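5.2 Carrying test with overhead tether

Carry out this test after the joint check in 5.1 and before the Losside unit walks without its tether.

1. Clip the tether to the overhead hook. Leave enough slack for a normal step, but not enough for the knees to reach the floor.
2. Lay the power cable behind the robot, clear of both feet.
3. Open the Wemau control panel and load routine 198.
4. Hold an empty bucket at the left hand, with the rim between the fingers and the palm. Press GRIP and wait for the tone.
5. Let go of the bucket and stand clear.
6. Press START. Stay within reach of the stop button until the routine ends.
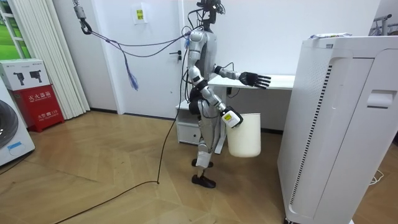
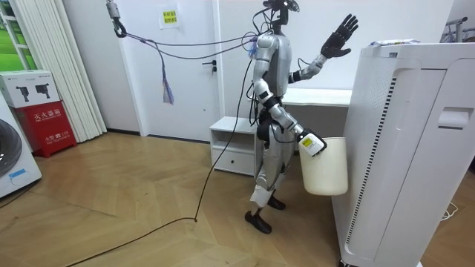

Figure 28. Bucket held by the rim in the left hand, right hand open, tether attached.

Note: The right hand is not loaded in this routine. Its height changes with the arm position.

CAUTION: Do not pull on the power cable to turn or steady the robot. Use the rear handle.

CAUTION: Do not put water in the bucket until the empty test has been passed five times in a row.

If error 2889 is shown, the left hand has lost its grip reading. Press STOP, take the bucket away and repeat from step 4. If the error comes back, replace the finger covers (see 7.3).

Section revised December. Checked by: Yatziri Ocampo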